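Skript Teil 5 — Greifplanung in der Simulation, Stand 9. November 2024
Kurs: Regelung und Wahrnehmung, Nillusano-Labor. Betreuung Übung: Sizwe Baloyi

Nachtrag zur letzten Stunde, war am Ende zu schnell. Nochmal kurz.

Koordinatensysteme: Welt, Basis, Flansch, Kamera. Handkamera hängt starr am Flansch, also T_Welt_Kamera = T_Welt_Flansch * T_Flansch_Kamera. Reihenfolge nicht vertauschen!! Haben in den Abgaben ziemlich viele gemacht. Die Finger liegen damit immer am selben Platz im Bild, nur die Öffnungsweite ändert was.

Folge für die Wahrnehmung: Greiferpixel vor der Segmentierung maskieren. Maske aus dem URDF rendern, nicht von Hand malen. Sonst landet das Gehäuse in der Punktwolke und der Planer meldet Kollision mit sich selbst.
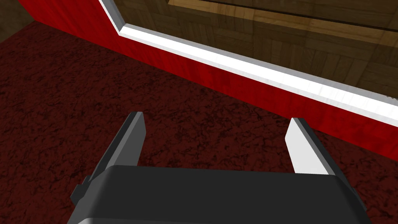
Warum plant man nicht gleich im Bildraum, wenn die Kamera sowieso mitfährt?
Kollisionen und Gelenkgrenzen lassen sich im Bild allein schlecht prüfen. Üblich ist deshalb: grobe Anfahrt im Konfigurationsraum planen, die letzten Zentimeter dann per Visual Servoing.

Planer: Hedgate (unser Wrapper um RRT-Connect). Parameter, die ihr anfassen dürft:
max_iter — steht auf 1736, lassen wenn nichts hängt
seed — 349 für die Abgabe, sonst sind die Ergebnise nicht vergleichbar
Sicherheitsabstand — selber wählen und begründen

Zum Sicherheitsabstand. Zu groß: vor senkrechten Möbelflächen findet der Planer keinen Weg mehr zum Boden. Zu klein: die Fingerspitze streift, Kontaktlöser fängt an zu zittern. Abstand getrennt setzen für Finger und Gehäuse, geht in der Zusa-Konfig unter "padding". Gehäuse ist breiter als man denkt, seitlichen Anbau mitrechnen.
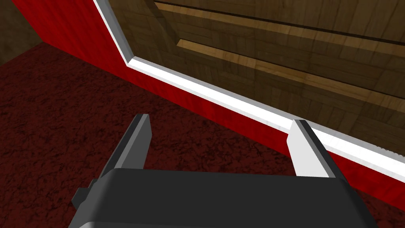
Kollisionsgeometrie ist nicht gleich Anzeigegeometrie. Im Simulator sind Möbel oft als konvexe Hülle hinterlegt, Leisten und Fugen gibts da nicht. Vor der Abgabe einmal beide Netze übereinander anzeigen lassen (Taste K im Dhanial-Viewer). Wenn die Hülle weit übersteht: konvexe Zerlegung einschalten, kostet Rechenzeit, lohnt aber meistens.

Tiefenbild: bei glänzenden Flächen ist die simulierte Tiefe perfekt, die echte nicht. Rauschmodell also anschalten, sonst habt ihr im Februar am echten Arm böse Überraschungen. Löcher nicht mit Null füllen, sondern als ungültig markieren. Null heisst für den Filter "direkt vor der Linse".

Aufgabe bis nächstes Mal:
Episode 1015 laden, Anfahrt neu planen, mit 5 verschiedenen Abständen. Pfadlänge und Planungszeit als Tabelle, dazu zwei Sätze, welchen Wert ihr nehmt. Code ins Kursrepo, keine Zip per Mail.

Fragen an Sizwe, Sprechstunde wie immer nach der Übung. Quaternionen-Konvention (w vorne oder hinten) kommt nächste Stunde — bis dahin Doku lesen, Hedgate und Viewer machen es leider unterschiedich.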